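おままごとの時間 プレラウの部屋から

2007年12月23日(日)

寒い日が続きますね。今年の「おもちゃの台所」の写真を、ようやくまとめる気になりました。毎年六月に整理しようと思いながら、気がつけばもう年の暮れです。
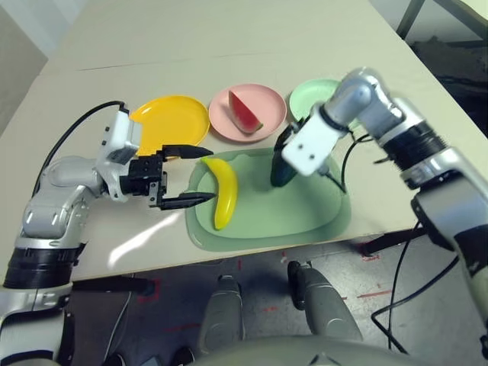

おままごとの食べものは、箱から出して並べはじめると、つい大人のほうが夢中になってしまいます。お皿の色と食べものの色の組み合わせをああでもない、こうでもないと考えているうちに、お茶がすっかり冷めてしまうのもいつものことです。わたしはピンクのお皿にのったすいかがいちばん好きで、赤い実に緑の皮、小さな黒い種まで、冬に眺めるとなんだか夏休みが恋しくなります。シュフェンさんは断然バナナ派で、緑のトレイには黄色がいちばん映えるのよ、と譲りません。きゅうりもなかなか渋くていいと思うのですけれど、こちらは今のところ、味方がメイファンさんおひとりです。

お皿は黄色とピンクと淡いミントグリーン。マムデンのお店でひとつ50円の棚から、長いこと迷って選んできたものです。軽くて重ねやすく、しまうときにも場所をとりませんので、同じようなものをお探しの方はのぞいてみてください。

来年はパンやお魚も少し増やしたいねと、みんなで話しています。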